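Last updated: 13th June

Progress report to the Maeng Fund
Project: Do the lessons get learned? Reserve call-up and movement in the Gristotach exercises
Prepared by Sem Baert

You asked for this second report to be shorter than the March one and to say more plainly what we think. I have tried to do both. What follows covers the work since March, the money, the things that slipped, and what I would and wouldn't trust in our findings so far.

Where we are

The reading is done. We now have the public after-action summaries for every Gristotach exercise in the study period, plus the longer internal versions for six of them, released with names and a few map references removed. The summaries are polite documents. Every exercise met its objectives. Every exercise "identified areas for improvement." I have read enough of these by now to be suspicious of that phrase, and the internal versions bear the suspicion out to some degree, though less dramatically than I hinted in March. I'll come back to that.

The interviews are two thirds done. We set out to speak to 25 people who had taken part in the reserve call-up at Weken or in the port movement at Pavside, and who could compare more than one year. Most were easy to reach. The hold-up is on the transport side, where people rotate out of the job quickly and the ones who replace them have only seen one exercise. I don't think we will get the balance we promised between infantry reservists and movement staff, and I would rather tell you that now than pad the second group with people who can't answer the question.

What the exercises claim

For readers of this report who didn't see the proposal: Gristotach is the yearly exercise in which reserve companies are called up, processed at Weken, moved by road to Pavside and loaded for a notional deployment. The announced size last year was 780 reservists. The public summary says the call-up was "fully successful" and that units reached the port "within the planned window."

Both statements are true in the sense that no one could show them to be false. The planned window was widened in the final version of the exercise order, a month before the start. The earlier draft, which we were given along with the rest of the file, had a tighter one. Against the tighter one, two companies would have been late. I am not accusing anybody of moving the goalposts to win. The widened window may have been a sensible response to road works on the eastern route, which is the reason the planners gave when we asked. But the summary doesn't mention the change, and a reader who set last year's result beside the year before would conclude that movement had improved. We can't say that it has.

The 780 is also worth a second look. It is the number of reservists who were sent orders. The number who reported is held separately, by a different office, and we have asked for it twice. The first reply said the figure would need to be checked. The second said it was being checked. I have no view yet on whether this means anything. Offices lose track of their own spreadsheets all the time, and a bad turnout would probably have leaked by now. Still, "fully successful" is a strong thing to say about a call-up if the turnout can't be produced a year later.

What the internal reports say

In March I wrote that the internal reports told "a different story." That was too strong and I'd like to take it back. They tell the same story with more complaints in it. The complaints are mostly the ones you'd expect: radios that didn't talk to each other, a medical check that created a line out of the door, fuel cards that had expired, buses booked for the wrong gate.

What interests me is how often they come back. We made a list of 10 problems that appear in the earliest internal report with a named action attached, meaning somebody was supposed to fix the thing by a date. We then followed each one forward. Six of them show up again in a later report, and in most of those cases the later report treats the problem as new. The fuel cards are my favorite. They have been "identified" in three separate years, each time with a recommendation to review the process, and there is no sign in the file that anyone knew it had been recommended before.

The tempting conclusion is that nothing gets learned. I don't want to draw it yet, for two reasons. The first is that we only see what got written down. The problems that don't come back may have been fixed well and quietly, and four out of ten is not nothing. The second is that some problems return for reasons that have little to do with learning. Radios are bought on a cycle of their own, and no amount of exercise reporting will speed it up.

What people told us

The interviews are more cheerful than the paperwork, and I trust them somewhat less. Reservists remember the exercise fondly, on the whole, and are generous about the staff at Weken. Asked whether processing had gotten faster, nearly all said yes. Asked how long it took them, they gave answers that, where we can check, run shorter than the logs. I take this as a warning about memory and nothing worse.

The movement staff at Pavside were drier. One told us that the port loading "works because we do it with the same four sergeants every year," and that if any of them were sick the exercise would look very different. Another said the lessons file was something he'd heard of. A third defended it at length and then couldn't find the link. I wouldn't hang much on any of these alone, but they point the same way: the knowledge that makes the exercise run lives in a few people, and the reporting system sits beside it without touching it much.

There is one useful counterexample. The convoy marshaling plan was rewritten after a bad afternoon on the approach to Pavside, and the rewrite stuck. It was done by the person who had stood in the road. She wrote two pages, taped a copy in each lead vehicle and never filed it as a lesson at all. We found it only because somebody mentioned it in passing – it is nowhere in the reports.

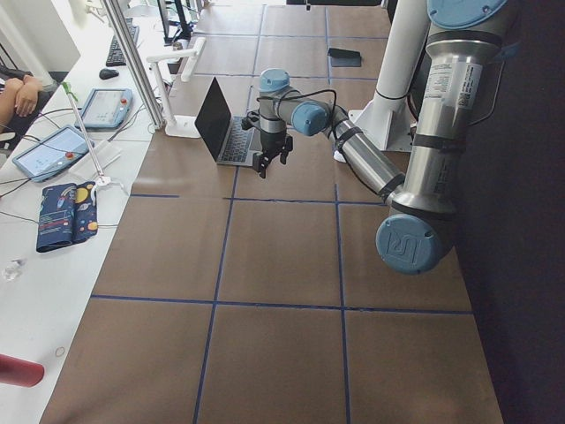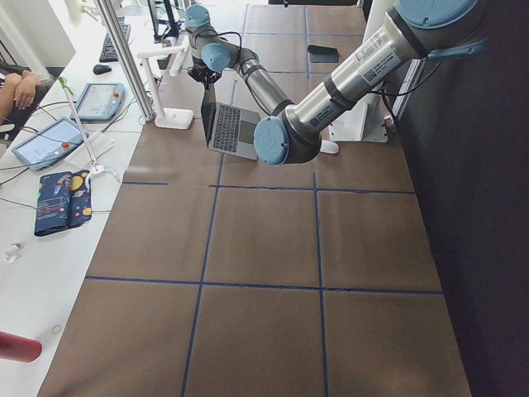
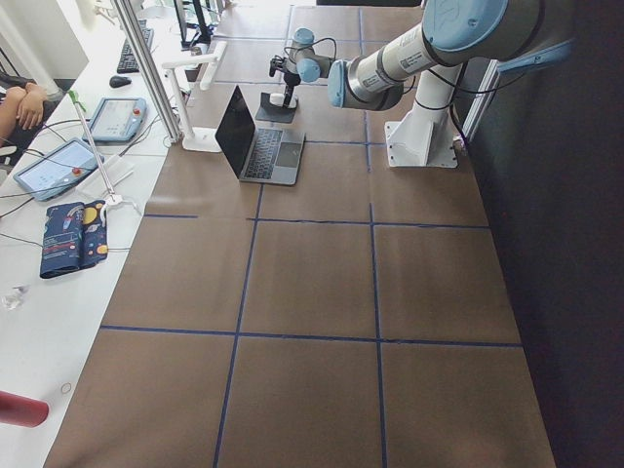
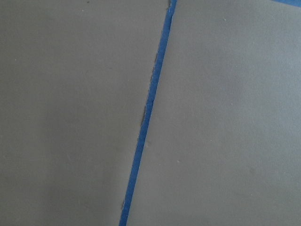 What slipped

The comparison with a second country's exercise will not happen in this phase. We had an agreement in principle, which I should have treated as no agreement. The paperwork for access stalled, and by the time it moved, the person who had offered it had taken another post. I'd suggest dropping it. A thin comparison would tell you less than the Weken and Pavside material does on its own, and it would eat the time we need for the turnout question.

The workshop with exercise planners is also later than planned. We offered dates in the spring and were asked to wait until their own review was finished. I was inclined to read this as foot-dragging. Having now seen their staffing, I think they are just short of people.

Money

Spending is under the line for travel and over it for transcription. Travel is under because many interviews were done by phone. Transcription is over because phone recordings of people in trucks are hard to transcribe. The two nearly cancel out, and I'm not asking for anything to be moved. The full table went to your office separately.

Next steps

We will finish the interviews, accepting the imbalance described earlier. We will make a third and last request for the turnout figure, in writing and addressed to the head of the office. If it isn't produced we will say so in the final report, without guessing at the reason.

We will also run the follow-forward exercise on the remaining internal reports, using a second reader who hasn't seen my results. I picked the first list of problems myself, knowing what I expected to find, and that is a weakness. If the second reader's list comes out with far fewer repeats than mine, the main finding goes down to a footnote.

One request. Your program summary currently describes this project as showing "how exercises can deliver lasting readiness gains." We have not shown that and may not. Could the wording be changed to say we are looking at whether they do? The planners have read the summary too, and two of them brought it up with me as if the answer were already settled.

Sem Baert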